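Stastmont Simulation Kit: Frequently Asked Questions
Flaltent Education Services
Last revised 09/06/2025

General

What is the Stastmont Simulation Kit?
Stastmont is a software package for teaching and testing robot arm tasks on an ordinary computer. It contains a set of furnished rooms, a jointed arm with a gripper, a library of small objects, and 32 prepared exercises. Institutions may use it on its own or alongside the Emetmont bench arm, which Flaltent supplies separately.

Who may purchase a license?
Licenses are issued to schools, colleges, training centers and company training departments. Individual licenses are not offered at present. Private tutors may apply through a registered center.

Is any hardware required?
No arm or controller is required. The software runs on a standard desktop computer with a dedicated graphics card. A list of tested cards is sent with each quotation.

Rooms and Exercises

What do the exercises cover?
The exercises are grouped by task: reaching, picking and placing, sorting, stacking, and board games. Each group begins with a guided lesson in which the motions are set in advance. Later lessons ask the student to write or adjust the motion program.

How does the board game group work?
The arm is fixed to one end of a table and works over a small checkered board. Students are asked to bring the gripper straight down over a chosen piece, close the fingers, and set the piece on another square without disturbing its neighbors. The kitchen room is the default setting for this group.

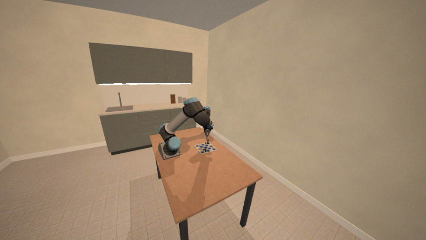

Can the room be changed?
Yes. The instructor may select another room from the Setup menu before the lesson is opened. The position of the table and the angle of the board may also be changed. Settings are saved with the lesson file and are applied to every student who opens it.

Can we add our own objects?
Objects may be imported by instructors who hold a full license. Imported objects must be given a weight and a surface type before they can be handled. Objects without these values will appear in the room but will pass through the gripper.

Will a program written in Stastmont run on a physical arm?
Programs may be exported to the Emetmont bench arm. Export to arms from other makers is not supported. Instructors should run every exported program at reduced speed the first time and should remain within reach of the stop button — this applies even where the program has passed all checks in the software.

Licensing and Support

What does a license cost?
The single classroom license is $800 per year and covers up to 30 student accounts. Additional classrooms at the same address are $270 each per year.

Is a trial available?
A trial may be requested by any eligible institution. It includes the reaching and board game groups only, and work saved during the trial is kept if a license is later purchased.

When are new exercises released?
The exercise library is updated once a year, in November. Licensed institutions receive the update at no charge.

Whom should we contact?
Questions on licensing should be directed to Somtochukwu Nwachukwu, Accounts Office. Technical questions should be directed to Selim Kurtuluş, Product Support. Please include the license number and the name of the lesson file in all correspondence.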